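**Ticket:** Laundry cell drops out of teleop-to-auto handover during visitor demo
**Site:** Wulwood, demo hall, bay 2
**Reported by:** Sernton integration desk
**Priority:** High until the open day, normal afterward
**Status:** Monitoring

### Problem

Open day is Thursday. During the dry run the laundry cell stopped twice at the same step. The arms finish homing, the operator releases the leader handles, and the policy should take over within 2 seconds. On both failures the left arm held position and the console showed `HANDOVER_TIMEOUT`. The right arm reported ready each time.

Restarting the policy server clears it. A restart takes long enough that a visitor group would be standing at the rope with nothing to look at.

### Environment

- Two-arm cell, head camera plus wrist cameras
- Controller software: Drurow, release branch, no local patches
- Demo task: take clothes out of the basket one at a time, load the washer, close the door
- Washer is disconnected from water for the demo
- Network: hall switch shared with the registration desk and the video wall

### Log

**09:10** — Reproduced on the fourth attempt. Left arm idle, right arm ready. Saved controller log and policy server log.

**09:35** — Compared timestamps. The left wrist camera stream goes stale just before the timeout. The last good picture from it is older than the freshness limit, so the handover check refuses to pass. The check is doing its job.

**09:50** — Swapped the left wrist camera cable for the spare. Failed again on the third attempt. Put the original cable back and labeled it good.

**10:20** — Looked at the USB side. No disconnects, no resets. Left wrist camera shares a hub with the head camera. Moved it to its own port on the rear panel. Failure still present, but less frequent.

**11:05** — Video wall was switched on while we were testing and the failure came back right away. Switched it off, ran the handover repeatedly, no failure. Policy server is on the other side of the hall switch, so camera traffic and the video wall feed compete for the same uplink.

**11:30** — Asked the Villanueva hall team for a separate switch. They have one in storage. Installed it between cell and policy server. The hall network now carries only the status page.

**13:15** — Video wall on, registration laptops on, cell running. Handover passes. Ran 1,000 synthetic handovers with the arms disabled. Zero timeouts.

**13:50** — Live run with the arms enabled and the full task. Handover accepted and the left arm started on the basket.

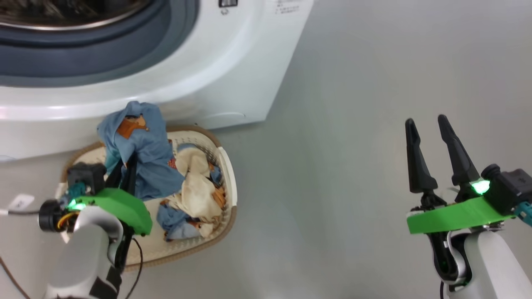

Drurow support replied that the freshness limit should stay at the default and that raising it for the demo would only hide the stale stream. They also asked for the controller log from the 09:10 failure, with the network counters from the old switch if we still had them. Sent the log. Counters were lost when the hall switch was power-cycled.

**14:40** — Left the camera on its rear panel port. No reason to go back to the hub before Thursday.

### Open items

- [ ] Repeat the live run with the hall lights at show level. Today they were at work level.
- [ ] Tape the new switch to the underside of the bench and mark its power plug. The cleaning crew uses that outlet strip.
- [ ] Add stream age to the operator console. At present it is only in the log, and the operator sees a bare timeout code.
- [ ] Print the fallback card: if the handover fails, stay in teleop, finish the garment by hand control, then restart between groups.
- [ ] Limit groups to 5 visitors at the rope so the operator keeps a clear view of both arms and the stop button.

### Notes for the demo operator

Do not restart the policy server while the left gripper is holding cloth. The gripper opens on reconnect. Return both arms to home first, then restart.

Ticket stays open through Thursday. Reopen at high priority if `HANDOVER_TIMEOUT` appears again, and save both logs before restarting anything.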